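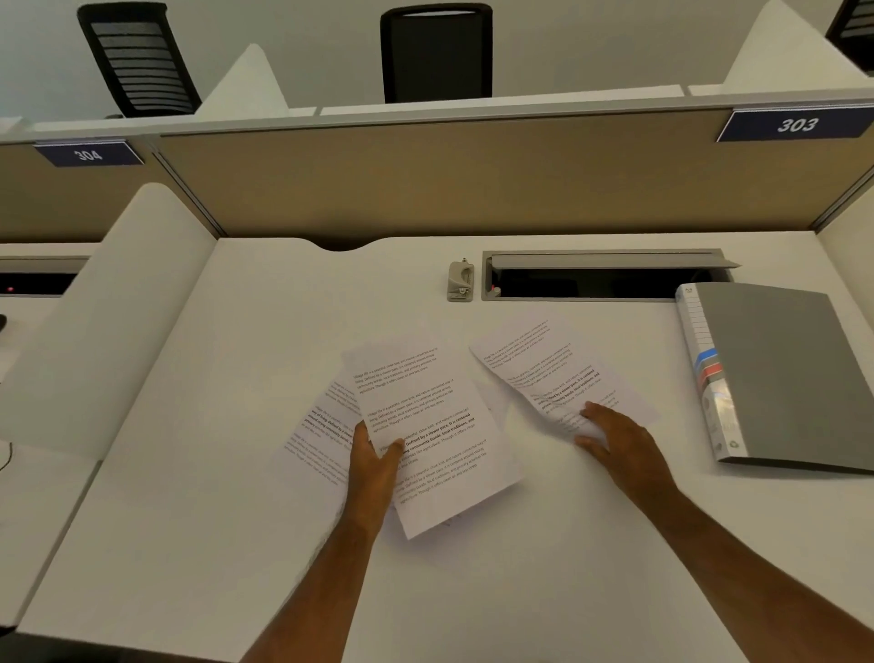
**Segmenting overlapping pages in paper-handling episodes: proposed change to the labeling rules**
Fonau Perception and Tooling Forum

---

**hmoen** (Halvard Moen, maintainer)

The current release of the page tracker assigns one instance ID to each sheet of paper and carries it through the episode. On the desk recordings this fails regularly. When one sheet covers part of another, the tracker merges them, and the planner then receives a single grasp target with an impossible outline.

I reviewed 1,962 segments from the paper-handling set. In 400 of them at least one ID was lost or swapped while a hand was in contact with a page. The attached frame is representative: three sheets bearing the same repeated paragraphs, one lifted and curling in the left hand, another partly hidden beneath it.

I propose that we stop using text features for association and rely on edges and surface shape alone. Comments are requested by Thursday.

---

**f.rainer**

I do not support removing text features entirely. They are the most reliable cue we have when a page is rotated on the desk. The right-hand sheet in the frame lies diagonally, and its lower right portion is creased and curled under the fingers. An edge-only method will have difficulty closing that contour.

The fault lies in how the features are matched. Every sheet repeats "Village life is a peaceful, close-knit, and nature-connected way of living," so a descriptor taken from one paragraph has many equally good matches, including several on its own page.

Florian Rainer

---

**mekness_tools**

Has either of you considered the bold passages? They stand out from the regular text on all three sheets, and a layout descriptor could use their position on the page.

---

**hmoen**

We tested this in August. It helps when the bold block is in view. On the left sheet those lines run under the central page, and on the right sheet the hand covers part of the passage. The descriptor is weakest at the moment of contact, when the planner needs it most.

---

**garcia_ctl**

From the control side, a wrong ID is more costly than a missing one. The Zarkaletti planner pauses on a missing ID and asks for another view. On a wrong ID it proceeds. I would accept a lower recall if the tracker reported its uncertainty.

---

**f.rainer**

That is a reasonable requirement. I suggest the following:

- Keep text features, but discard any match that is ambiguous within the same page.
- Freeze the ID of a sheet while a hand covers it.
- Report `unknown` after 14 frames without a confirmed edge.

---

**hmoen**

I remain doubtful about the second item — a frozen ID can outlive the sheet it belongs to — but I will run all three against the 1,555 segments in the validation split. The edge-only branch will be evaluated alongside them. The labeling rules stay as they are until both results are posted in this thread.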